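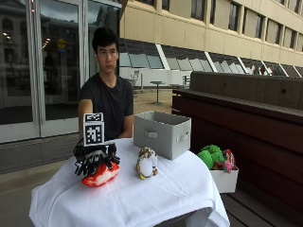
Descriptions in the shared toy catalog will follow a single set of rules beginning in April, and member libraries are asked to apply them to every new record from that point. The purpose is to allow staff at one branch to identify an item returned from another without telephoning to ask what it looks like. At present the search term "penguin" brings up entries that say no more than "soft toy, bird, small." The small plush penguin standing on the white tablecloth would be entered under the new rules as "Penguin, plush, small; white belly; gold and brown patterned head and back; gold feet," with the type of animal first and the colors after it. Size is given as small, medium or large, measured against the chart sent to branches with the last supply order.

Filed under: Network Notices, Cataloging
3 min read
April | Posted by Tineke Koster, Catalog Office, Wistberg Library Network

Dear colleagues,

I write in reply to the message from Teun Segers at the Dekker branch, which is quoted in full at the end for members who joined the list after it was sent. The Catalog Office has considered each of his points and offers the following guidance.

1. Existing records. The catalog holds 3439 toy records. Branches are not expected to rewrite them all. A record should be corrected when the item next passes across the desk, either on return or on transfer. Records with no description at all will be listed by this office and sent to the owning branch, with a limit of 12 per branch per month.

2. Names given by manufacturers. Where a label carries a product name, it belongs in the title note and should not replace the plain description. Borrowers seldom know the product name. If the label is missing, leave the note blank.

3. Items of uncertain identity. When staff cannot agree on what a toy is meant to be, the record should give its form and colors under the heading "Plush, other." A second heading may be added if borrowers have been asking for the item by a particular word. Please do not add a question mark to the title, as Raltach treats it as a wildcard and the record will appear in searches where it has no place.

4. Sets. A set is cataloged as one record, with the parts named in the contents field. Where a part is lost, amend the contents field and keep the record number. The item may continue to circulate unless the missing part makes it unsafe or of no use.

5. Condition. Wear is recorded in the staff note, which the public does not see. Terms such as "shabby" or "well loved" should be avoided. State the fault and where it is: "left seam opened and resewn," for example.

On the separate matter of the label printers, the Vulov units remain the standard model for the network. Branches still holding the older labels may use up their stock. The new rolls contain 2000 labels each, and requests should be made through the ordinary supply form. Messages to this list are not treated as orders.

Comments on the rules may be sent to the list or to me directly. A revised sheet will be issued if the comments call for one.

Yours sincerely,

Tineke Koster
Catalog Office
Wistberg Library Network

Teun Segers wrote:

> Dear all,
>
> The Dekker branch has received a number of transferred
> toys that we are unable to match to their records. In
> most cases the barcode has come off and the description
> is too short to be of help. We have three different
> bears on the shelf, and the record says "bear."
>
> May I ask whether the office intends to set rules for
> the description field? If so, I would be glad to know
> whether we must go back over old records, what to do
> with product names, and how to treat toys that could be
> more than one thing. We would also welcome a ruling on
> sets with parts missing, and on whether remarks about
> wear should be visible to borrowers.
>
> Lastly, we have several rolls of the older labels left.
> Please advise whether they should be returned.
>
> With kind regards,
> Teun Segers
> Dekker branch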